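Paper Flow in a Small Office: Where Do The Forms Go?
Final project report, Intro to Office Systems
Draft 3 (final)

Background

Our group looked at how paper forms move through a small office. Most people think offices are paperless now. The one we visited is not. Werkerness is a small insurance claims office with one big room and a back hallway full of cabinets. They get claims by mail, by fax (yes still) and from people walking in. Everything gets typed into a program called Rullamix but the paper copy is kept too.

The question: how long does a form sit before someone touches it, and does the way the desk is set up change that?

Method

We logged forms for 17 working days. Every form got a sticky tag at the front counter with the time on it. When a clerk picked it up they wrote a second time. When it went to the cabinet, a third time. Total forms logged was 1654. Some tags fell off, those were thrown out and are not in the total.

First part of the log was the office as it was, one flat pile per desk. After that the desks changed over to sorted trays – new, waiting on customer, ready to file. Same clerks, same hours. We did not pick the order of work, they did.

We also asked the clerks to fill in a short survey. 20 questions, which was too many. The last page was mostly blank when it came back.

Results

One pile: newest form goes on top, gets done first. Oldest form stays on the bottom. This is the main finding really. The wait for a normal form was not bad but the worst waits were very bad, and the worst ones were all bottom-of-pile forms. Some of them were simple address changes that take a minute to type in.

Sorted trays: worst waits got shorter. Normal wait stayed pretty much the same. So the trays did not make anybody faster, they just stopped old stuff from getting buried. The "waiting on customer" tray was the one that filled up. By Friday it was usually overflowing and people started using it for anything they didnt want to deal with.

Mail forms waited longer than walk-in forms in both parts. The clerks said a person standing there gets served, an envelope does not complain. Fax forms were in between.

Filing was slow both ways. The cabinets use the old Sugawara folder system, by customer number with a color tab for the year, and the color list is taped inside one door only. New clerks walk back and forth to check it. We suggested a copy on every cabinet. Cheap fix.

Desk setup

Trays come in two basic types, side by side or stacked. Side by side takes a lot of desk. Stacked takes less but the lower trays are harder to see into, so a stepped shape helps, where each lower tray sticks out a bit further. Mesh is also good because you can tell from the side if there is paper in it.
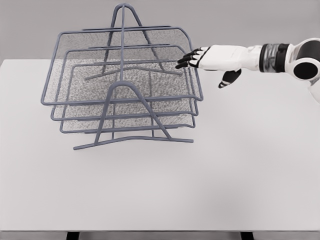
Skirier, reading our second draft, said the tray for waiting forms should be on top where it bothers you, and that a label with a date on it would do more than any tray. We think the date part is right. Not sure about the top part, new forms come in all day and reaching under for those would get annoying fast.

Problems with the study

Only one office. The second part of the log had a holiday in it so less mail. Clerks knew they were being timed and probaly worked a bit different – one desk was suspiciously clean by Monday. Tag times were written by hand off the wall clock, which runs slow.

If we did it again: shorter survey, tags with better glue, and run the one-pile part again at the end to see if the old waits come back.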